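Assunta Vitale
2019-07-29

1/ I moved out of a three-bedroom house and into a one-bedroom apartment in Follden this spring. A few people asked how I decided what to keep, so I'm putting it in one thread. Kitchen first, then paper, then the things that don't fit any category.

2/ Background: 27 years in the same house. I never thought of myself as someone with a lot of stuff. The moving estimate said otherwise. The first company quoted me $4,000 for a drive of less than an hour.

3/ I started with the kitchen. Most advice says to start with clothes. I don't care much about clothes, so they would have taught me nothing. I do care about mugs, bowls and pans, and I figured if I could get through those I could get through the rest.

4/ My rule for the kitchen was simple. If I hadn't cooked with it or drunk out of it since the previous November, it went on the table in the garage. It stayed on the table for two weeks. If I went out and got it, it came back in. If I didn't, it went to the thrift store.

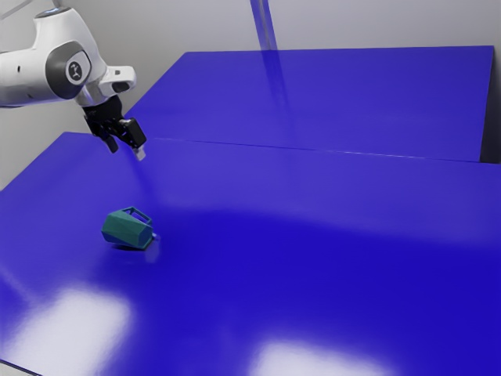 5/ The things I went out and got: the potato masher, the small strainer, one baking dish. The things I was sure I'd miss and didn't: the bread machine, the good roasting pan, every single platter.

6/ Mugs were harder. My son Tavion (Tavion Kapoor, some of you follow him) gave me one every birthday from age six until he left for school. I kept the first and the last. He told me he had forgotten he ever gave me any of them, so that took care of the guilt.

7/ If you're giving things to your kids, ask before you box it up. I packed a full set of dishes for Tavion and his wife and drove it over there. They have dishes. They have nicer dishes than mine. I drove it all back.

8/ Paper. I did this badly. I tried to read everything. Don't read it. Sort by type first, and only open the folders that might have something legal or medical in them.

9/ What I kept in paper form: birth certificate, the divorce decree, the deed paperwork until the sale closed, seven years of tax returns, car title, my mother's letters. That all fits in one file box.

10/ What I shredded: bank statements going back to the nineties, manuals for appliances I no longer owned, warranty cards, every Christmas card that had only a signature in it. The ones with real writing I kept.

11/ The shredder overheated twice. After that I took the rest to the office supply place and paid by the pound. Should have done that on day one.

12/ Furniture. Measure the new place yourself. The floor plan the building gave me had the bedroom wall almost a foot longer than it is. The dresser I had planned around would have blocked the closet door.

13/ I cut the shapes of my furniture out of newspaper and laid them on the floor of the new apartment before moving day. It took one afternoon. The couch lost. I sold it to a neighbor and bought a smaller one.
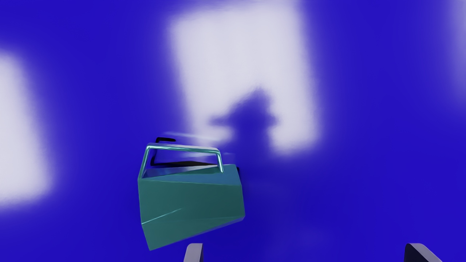 14/ Selling things. I sold very little in the end. People online will ask if it's available and then never write back. If it's worth less than fifty dollars, give it away and get your weekend back.

15/ The exception was my ex-husband's tools. A man from Mabula came with a truck, looked at them for five minutes, and paid what I asked. Probably means I asked too little. I'm fine with that.

16/ Movers: get more than one quote and make them come look. The second company came in at a little over half the first. They were on time and broke one lamp, and they took the lamp off the bill without arguing.

17/ What I regret getting rid of: the stepladder. I bought another one the first week. Also a box of picture hooks that I know I had and that I must have given away inside something else.

18/ What I don't use and kept anyway: my mother's sewing machine. It's under the window with a plant on it. I'm not going to sew. It stays.

19/ Still have one closet I haven't sorted. Will add to this when I do.

Recent from Assunta Vitale
- Bus routes from Follden now that the bridge is closed
- Growing tomatoes on a north-facing balcony
- What I paid for renters insurance and what it covers
- A weekend in Flistusport without a car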